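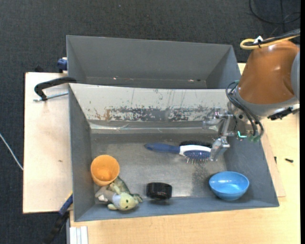
Teaching by demonstration

From: Lizelle Engelbrecht
To: Darow users list
June 29, 2019
Subject: Re: Puppeteering or hand-guiding for bin work?

Hi Neema, hi all,

Sorry for the slow answer, I wanted to get to the end of our own bin sessions before sticking my oar in.

Neema Mwakyusa wrote:
> We're about to start showing our arm how to move household bits
> from one bin to another, and we can't agree how to do it. Half of
> us want to grab the arm and push it through the motion. The other
> half want to drive it from the hand controller and keep well out
> of the way. Has anyone at Tutville tried both on the same task?
> And how many goes do you need before it's worth training on them?
> We've got 100 so far and the results are rubbish. Also, what do
> you put in the bins? Ours is all wooden blocks at the moment.

Yes, both, on the same pair of grey bins! We did 289 goes with the hand controller and 224 by pushing the arm about, and I'd go with the controller for this job, though I grumbled about it for the first fortnight.

Hand-guiding feels lovely. You get hold of the wrist, you feel the weight of the thing, you know straight away when a finger has touched the wall of the bin. For the wiping task we did in December I wouldn't use anything else. But with bins you're leaning over the work the whole time, and your sleeve and your elbow and the back of your head end up in the pictures. The robot then learns from pictures with a person in them, and when it has to do the job alone the view looks quite different. We tried replaying the motions afterwards with everyone standing back, which gets you clean pictures, but the objects have to go back exactly where they were and a soft toy never flops the same way twice. I gave up on that after a very long afternoon.

With the controller, the trouble is depth. My first lot were dreadful — I'd stop well above the thing, creep down, stop again, creep down, and of course the arm learnt to dither exactly as I do. What helped was practising without recording until I could go down in one smooth movement. I now make every new person do that, and I throw their first batch away even if they sulk (Mfaume people, you know who you are).

On what to put in: please get rid of the blocks, or at least mix them up with other things. The bin at the top has the sort of muddle I like, with an orange cup, a little plush toy, a blue bowl and a hairbrush, and the gripper over the brush end of things. Each of those wants a different approach. For the cup or the bowl I go for the rim. For the toy I just go for the middle and squeeze. The hairbrush is the one people argue over, and I'd say decide as a group whether you take it by the handle or by the head and then all stick to it. We had two drivers doing it two different ways and the arm settled on somewhere in between, and dropped it nearly every time.

A few odds and ends while I'm here:

Clamp your bins. Ours used to creep along the table a little with every bump and we didn't spot it until we compared the first day's pictures with the last. Bar clamps are fine, ugly but fine.

Don't worry if the bins get scruffy. The far wall of the front one has lost a good deal of its coating and there's tape along the bottom of it, and I've left it alone. If you do swap a bin for a fresh one, though, write down when.

Keep your failed grabs if you recovered from them. A miss, a small lift and a second try is a very useful thing for the arm to have seen. A miss followed by me swearing and restarting is not, so those go.

As for how many, I don't think 100 is hopeless for one object, but with a mixed bin it's thin. The Flastetti group told me they stopped at 1226 and wished they'd spent more of that time on things lying in corners and fewer on things sitting politely in the middle. I'd agree with them about corners. Tip everything in and drive whatever you get.

Could you tell me which controller you've got, Neema, and whether the gripper on yours is squeezed by a trigger or switched by a button? If it's the button I have a settings file that slows the closing down, and I'm happy to send it over.

Cheers,
Lizelle
Tutville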